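4.2 Surface pattern and the visibility of crumbs

The second part of the study dealt with how well people notice food residue on kitchen counters of different colour and pattern. Earlier work in the Hovland test kitchen had suggested that residue is left longest on surfaces that already contain small marks of a similar size. The effect had been reported for floor tile but not for counters, and the lighting in that work was not controlled.

Participants were recruited through the Gendlow and Skulldale household panels. Of the 2,000 households invited, 337 returned a complete set of responses. Each household named one adult who did most of the wiping down after breakfast, and only that person's answers were used. Households with a counter less than one year old were kept in the sample but were given a separate code, as new owners may clean more often than usual.

Three surface classes were used. Class A was a plain, even colour. Class B had broad pattern with no small marks. Class C had both veining and small dark specks on a light ground. The general look of Class C, with a toaster on the counter, is shown in Figure 3. Classes were assigned by two coders working from written answers and a printed chart. Where the coders disagreed, the household was asked to choose again from the chart, and the second choice was taken as final.

Toast crumbs were chosen as the test residue for two reasons. They are produced in most of the panel homes on most mornings, and their colour varies with the degree of browning, so that a single loaf can supply light and dark samples. Crumbs were dried, sieved and stored in sealed jars until use. Butter and jam were left out of the trials. Both change the gloss of the surface, and gloss was treated in Section 4.1.

Each trial used a panel of one surface class, with crumbs placed by hand according to a printed grid. The participant stood at normal working height and was asked to point to every crumb seen within 10 seconds. The panel was then covered and the next one brought forward. Panels with no crumbs were mixed into the order to catch guessing. After trials with recording errors had been removed, 1,486 trials remained for analysis.

Detection was highest on Class A panels when the crumb and the ground differed strongly in lightness. On Class B panels the result was slightly lower, and most missed crumbs lay along the border between two areas of colour. Class C gave the lowest detection for dark crumbs. Light crumbs were missed on all pale grounds, whatever the pattern, and the difference between Class A and Class C was small in that case.

False reports followed a different order. Participants pointed to marks in the surface most often on Class C, including on panels with no crumbs at all. This behaviour dropped off over the session, which suggests that people learn the marks of a given panel quite quickly. It is not known whether the same learning takes place at home, where the owner has seen the counter for months or years and may stop looking at it closely.

Answers to the cleaning diary agreed only in part with the panel trials. Owners of Class C counters wiped less often, as expected, but they also wiped a larger area each time. The two habits may cancel out. Diaries were kept in December, when many households had guests, and the entries for that month should be read with care. A repeat using the Lilus diary form in a quieter part of the year would be useful.

Position on the counter was recorded but not analyzed in full. Residue beside and behind small appliances was mentioned in many diaries, and several owners noted that they moved the toaster only when cleaning the whole counter. A fixed appliance hides part of the surface at any viewing angle, so the effect of pattern would be expected to be weaker there. The panel trials had no appliances on them and cannot settle the point.

Figure 3. White marble-patterned counter with thin grey veins and small dark specks, seen from above (computer rendering).

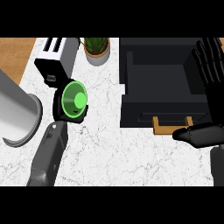
Idun Wikström
Corresponding author, household surfaces study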